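Home | Topics | A–Z Index | Materials | Processes | Contact

Stiffening features in thin-walled parts

Stiffening features are local changes of shape that raise the rigidity of a thin-walled part without a matching increase in wall thickness. They are used in pressed sheet metal, molded plastic, cast light alloys and some paper products. The main types are ribs, beads, flanges, embossed pads and bosses.

Principle

The bending stiffness of a flat plate depends on the elastic modulus of the material and on the cube of the thickness. Doubling the thickness therefore gives eight times the stiffness for twice the mass. A stiffening feature places material away from the neutral axis of the section, and the second moment of area rises with the square of that distance. A shallow bead pressed into a sheet can raise stiffness along its length several times over with almost no added mass. Across its length the gain is small, and a bead may even lower stiffness in that direction.

Resistance to buckling also improves. A panel divided by ribs behaves as a set of smaller panels, each with a higher critical load than the undivided sheet.

Ribs in molded parts

Ribs are thin walls standing on the back face of a molding. They are usually made thinner than the wall they support, commonly half to two-thirds of its thickness. A thicker rib cools more slowly at its root and draws the outer face inward, leaving a shallow depression known as a sink mark. Draft is added to the rib sides so that the part releases from the tool.

Ribs may run in one direction, cross at right angles or form triangles. A rectangular grid is simple to machine into the tool but gives limited resistance to twisting. Diagonal ribs perform better in torsion. Bosses, the short cylinders that receive screws or locating pins, are often tied into the nearest rib so that fastening loads spread into the grid.
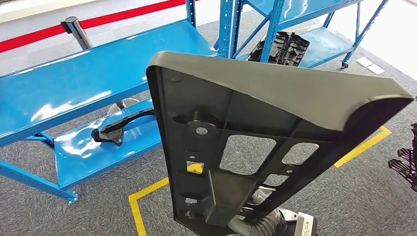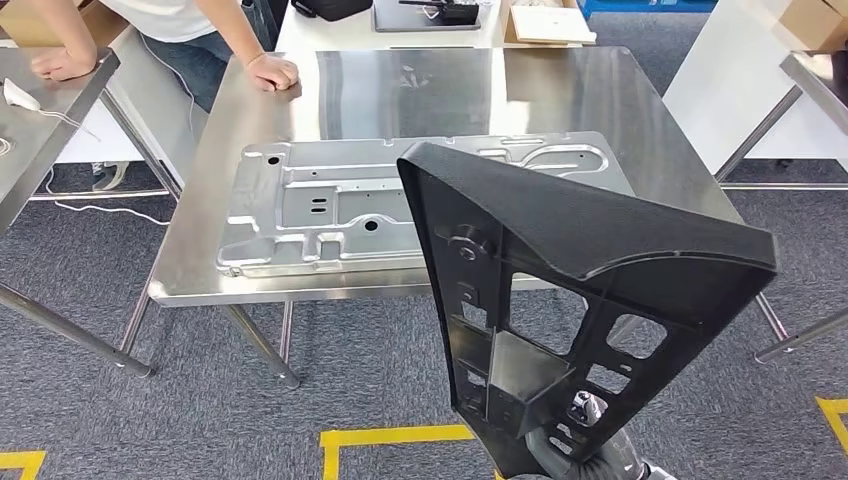

Molded plastic part with ribbed back (first); pressed sheet metal panel with raised ribs and flanged edges (second).

Beads and flanges in pressed parts

A bead is a long, narrow channel formed by a punch and a matching die. Its depth is limited by how far the sheet can stretch before it thins or splits. Beads that stop short of the panel edge need a gradual run-out, as an abrupt end concentrates stress. Straight parallel beads leave lines between them along which the panel can fold. Curved or staggered patterns interrupt these lines.

Flanges stiffen the free edge of a panel and may also serve as joining surfaces. Embossed pads give a flat local seat for brackets and welds. Holes with a turned rim lose less stiffness than plain holes – in some layouts the rim more than makes up for the removed material.

Layout methods

Early layouts followed shop practice and simple beam formulas. Desmond Pettigrew's handbook for the Ostrowski press works set out 68 standard bead sections with depth limits for each. Fitzgerald Dunleavy later extended the tables to molded ribs. Current practice relies on finite element analysis, with topology optimization used to suggest where features should go. The Ririk plate solver, a teaching program, handles models of up to 2650 elements.

Drawbacks

Deep features raise tool cost and press force. They may trap water, make cleaning harder or interfere with neighboring parts. Ribs can also shift a natural frequency into a range where noise is produced, so vibration is normally checked after any change of layout.

See also: Corrugation; Second moment of area; Sandwich panel; Deep drawing

Last revised Thursday, August 23, 2018

This site uses cookies to remember your reading preferences. Accept | Settings

Contact the editors | Copyright Wavine Reference | Back to top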